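# Work Tables, Mats and Marking Tape: Frequently Asked Questions

These answers apply to all users of the shared work rooms at the Resura Center, including evening course participants and holders of a day permit. They replace the printed sheet that was posted in the rooms until September. Questions not covered here may be sent to the room office, attention Erzsébet Antal.

## Reserving a table

**Who may reserve a work table?**

Any person with a current user card may reserve a table. Course participants are covered by their instructor's reservation during class hours and need not make their own. A day permit allows the holder to use a table on the date of issue, subject to space.

**How long may a table be kept?**

A standard reservation lasts up to 7 days. It may be renewed once at the room office, provided that no other user has asked for the same table. Users whose work needs a longer period should apply for an extended reservation before the first one runs out. The form is available at the office counter and asks for the table number, the type of work and the name of a second contact.

**May work be left on the table overnight?**

Yes, during a valid reservation. The reservation card must be placed where it can be read from the aisle, and it must show the last day of use. Food, open liquids and anything under power may not be left overnight.

**What happens to items left after a reservation ends?**

Staff will move them to the storage shelves in the Szabó Room, where they are kept for 22 days. Owners will be sent one notice at the address on their user card. The Center does not pack items for shipping.

## Table surfaces and mats

**Are mats required?**

Mats are required on all wooden tabletops. The wood was sanded and refinished over the summer closure, and scratches, glue and solder marks on an uncovered surface will be charged to the person holding the reservation.

**How should two mats be placed?**

Two mats should be laid side by side with their edges touching and no overlap. An overlap makes a ridge, and heavier items tend to rock on it. Users should check the seam at the start of each visit, as mats can shift when drawers are opened or when someone leans across the table. If a gap has opened, the lighter side should be cleared and the mat slid back into place. Pulling a mat with equipment standing on it is not permitted.

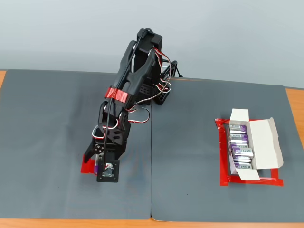
Equipment may be set across the seam if it stands level and is firmly secured. It may not be screwed or bolted into the tabletop. Clamps are permitted at the table edge when a scrap of card or felt is placed under the jaw. Both are kept in the bin beside the door, and users are asked to return pieces that are still usable.

**May I cut on the mats?**

The gray mats are protective mats and are not intended for cutting. Separate cutting boards can be borrowed at the office counter in exchange for the user card. A mat with a cut deeper than the surface layer must be reported so that it can be withdrawn.

**How are the mats cleaned?**

Mats should be wiped with a damp cloth at the end of each visit and left flat to dry. A small amount of dish soap may be used on grease. Acetone, bleach and abrasive pads are not allowed. Mats must not be rolled or stood on edge against the heater.

**Can I bring my own mat?**

Personal mats are allowed if they lie flat and do not stain the wood. The owner's name should be written on the underside. Mats with an adhesive backing are not accepted.

## Marking tape

**May I mark positions on the table?**

Users may mark positions on the mats with removable tape. Marks should be kept small, and no mark may extend onto the bare tabletop. Pens, paint markers and correction fluid are not permitted on any surface in the rooms.

**Does the color of the tape matter?**

For marks on a mat, any color may be used except yellow and black stripe, which is reserved for safety notices issued by the Center. Red, blue and white rolls are stocked at the counter. The Center assigns no meaning to these colors, and users sharing a table should agree between themselves on what their marks indicate.

**How long may tape stay in place?**

Tape may remain for the length of the reservation. It should be lifted slowly, at a low angle, on the last day. Residue can be removed with the citrus cleaner kept under the sink in the Mundirora Room. The cleaner must be wiped off afterward with a damp cloth.

**I need my marks to be in the same place next time. Will staff help?**

Staff cannot guarantee that marks will be preserved after a reservation ends. Users who return often may find it helpful to measure from two edges of the mat and keep a written record. Steel rulers up to 100 centimeters long are available for loan.

## Cables and power

**Where should cables run?**

Cables should leave the table along the back edge of the mats and drop to the outlet strip behind. They should not cross the aisle or hang over the front edge. Loose lengths may be gathered with reusable ties, available at the counter.

**May I use my own extension cord?**

Only cords that have been checked and labeled by the office may be used. Checking takes place on Saturday mornings and is free of charge to card holders. Extension cords may not be plugged into one another.

## Walls

**Can I hang drawings, notes or a backdrop?**

The gray walls behind the tables are to be kept clear. Tape lifts the paint, and the wall finish is the responsibility of the building owner, Senidix. Free-standing boards can be requested with a table reservation and must not block the outlet strip.

## Damage and charges

**What should I do if I damage something?**

Please report the damage at the counter before leaving. Reports made on the same day are normally settled without charge if the damage is limited to a mat. A charge of $50 applies when a damaged mat is found after the user has left and no report has been made. Repairs to the wood are charged at cost.

**The table was already marked when I arrived. Am I responsible?**

No, provided that the condition was entered in the table log before work began. The log hangs at the end of each row. Entries should give the table number, the time of arrival and a short note of what was found, for example "scratch, front left corner."

**How can I question a charge?**

A written statement should be handed in at the room office or sent by mail. Ms. Antal will compare it with the table log and reply in writing. Reservations remain valid while a charge is under review.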